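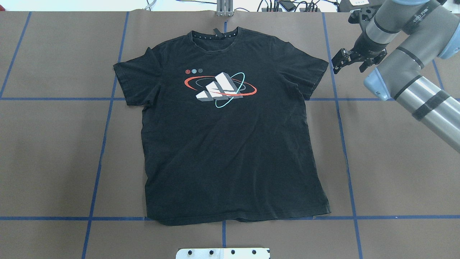
Who may clear a stop on a two-arm garment cell? Only the operator named on the shift sheet, after checking that both arms are still and the table is clear of hands and tools.

Home Talks Standards Archive Contact
Search this site Enter keyword

Slide 2. Welcome on behalf of Venora. The subject this morning is the Podier working rules for cloth-handling cells, second edition. The talk runs 30 minutes and leaves 8 for questions.

Slide 3. Scope. The rules cover taped paper tables, the arms that reach over them and the desk beside them. Read clause 4 aloud: "One garment in the work area at a time."

Slide 4. The seated operator. Each arm has its own pendant, and both pendants stay on the desk with the stop button uncovered. Pause here – the Kamolrat site asked for this clause to be read twice.
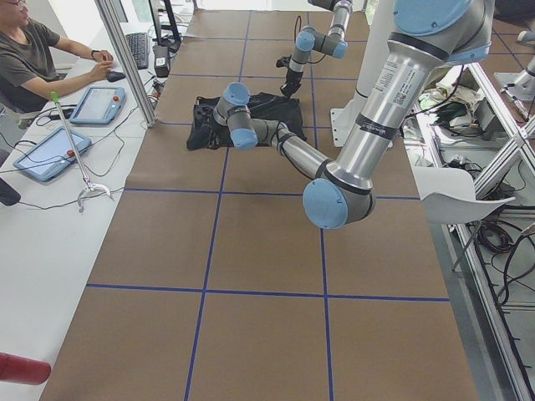
Figure 2. Operator's desk with two pendants, beside the taped table.

Slide 5. Records. Every stop is entered in the log with the time, the arm concerned and the person who cleared it. The Stusex review read 62 entries and found the arm missing from several of them. Show the revised log sheet.

Slide 6. Tape and paper. Lines are checked before the first run and replaced when they lift. Refer questions on tape width to Annex B.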